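3.2 Restarting the standby radiometer

The Alar platform carries two thermal radiometers. The primary unit has supplied the surface temperature product since launch. The standby unit was run during commissioning, compared against the primary over a set of ocean targets, and then switched off. It stayed off for 1,090 days. Its heater circuit was left on at a low setting so that the optics and the detector housing would not drop below their rated storage temperature, and the heater current was logged once per orbit.

In April the operations group at Hestano was asked to find out whether the standby unit could still return usable data. The request came after a slow rise in noise in the longer of the two thermal channels on the primary. The rise was small and had no effect on the published product, but the Ellwood processing group wanted a recent comparison on hand in case the trend went on.

The restart was carried out in stages. Power was first applied to the control electronics alone, and housekeeping values were read for one full day. The scan mirror was then commanded to its rest position and held there. When the motor current matched the commissioning value within the limits given in Section 2, the mirror was allowed to turn at half speed and, after 18 orbits, at full speed. The detector cooler was started last. Cooling took longer than it had at commissioning, and the final temperature was slightly higher, though still inside the range for which calibration coefficients exist.

Raw data were downlinked on 5 passes. All of them went through the Tuvura ground station, whose receive chain had been left set up for the wider band that the standby unit needs. One pass suffered a loss of lock near the horizon, and the affected lines were dropped. No attempt was made to fill them.
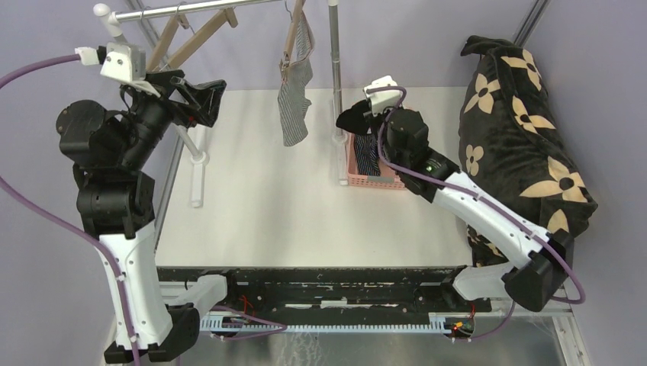 Figure 4. Robot arms at a white tabletop.

Graham Bellamy held that the passes were too close together in season to say anything about the gain of the instrument, and that the comparison should be read as a check on function only. We agree with the second part of this. On the first, the passes cover a wide range of scene temperatures, from high cloud tops to bare desert soil, and the gain can be estimated over that range even though the time base is short. What cannot be estimated is any change in gain with the seasonal swing in platform temperature, and we make no claim about it.

For each pass, the standby data were matched to primary data from the same orbit. The two instruments look at the ground through separate openings and their scan lines do not start at the same moment, so the matching was done on the ground grid after geolocation. Cells containing a cloud edge were removed with the same mask used in the operational product. Of the cells that remained, 89 percent agreed within the combined uncertainty of the two instruments. The cells that disagreed fell mostly along coastlines, where a small pointing offset moves a cell from water to land. Applying the commissioning offset a second time made the match worse, and we conclude that the offset has shifted since then. A new value was solved for using lakes and islands with well-mapped shores.

The shorter thermal channel of the standby unit shows faint striping over uniform ocean. The stripes repeat with the mirror rotation and were present in the commissioning data at a lower level. We tested two possible causes. The first, uneven heating of the mirror after a long time at rest, would be expected to fade as the mirror warmed through. No fading was seen between the first pass and the last. The second, a change in the reading of the internal warm target, fits the data better. The warm target carries its own temperature sensors, and one of them now reads low compared with its neighbors. Leaving that sensor out of the average removed most of the striping but not all of it.

The standby unit was powered down again on 14 November 2023, with the heater circuit returned to its earlier setting. The raw files and the housekeeping logs are held at Ellwood together with the revised pointing offset. The calibration coefficients were not changed, and any user of the files should apply the commissioning set with the faulty sensor left out, as described above. Section 3.3 covers the noise estimate for the primary unit over the same passes.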